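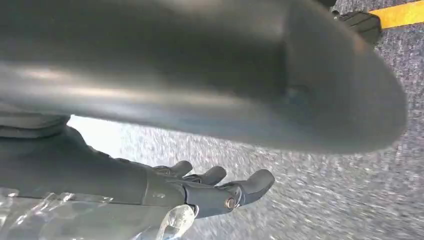 Photos: Nazanin Dehghan

Parts room day at Dondard! Carpet, clear plastic, and me with a coffee I keep putting down and losing. Thread, probably a long one (sorry, Edit) 1/6

2/6 First thing I've learned is that clear plastic breeds. You scrunch up one bit, turn around, and there's another bit on the carpet. I've started a bag for it by the door and I'm weirdly proud of the bag.

3/6 Second thing, the blue shelving. I picked the colour back in March off a tiny swatch and Illia said it'd be "a lot". It's a lot! I love it. Black plastic parts show up on it beautifully, you can spot one from across the room, and on our old grey shelves they just disappeared.

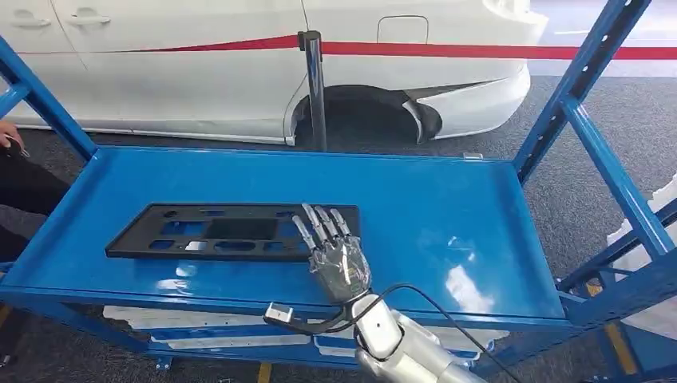

4/6 Anyway the flat black panels with all the holes in them are my favourites. Round ones, oval ones, little windows. They're going one to a spot, lying flat, no stacking, because I stacked them last time and spent the whole arvo hunting for the one on the bottom.

5/6 And yes, the white car is staying where it is, behind the red belt. I asked if we could shift it over a bit to get more room around the rack. Elspeth gave me a look. So we're working around the car.

6/6 Still to do: labels, the bottom shelves, and finding my coffee. If anyone's got a label maker that doesn't chew the tape, tell me which one. I've killed 2 this year.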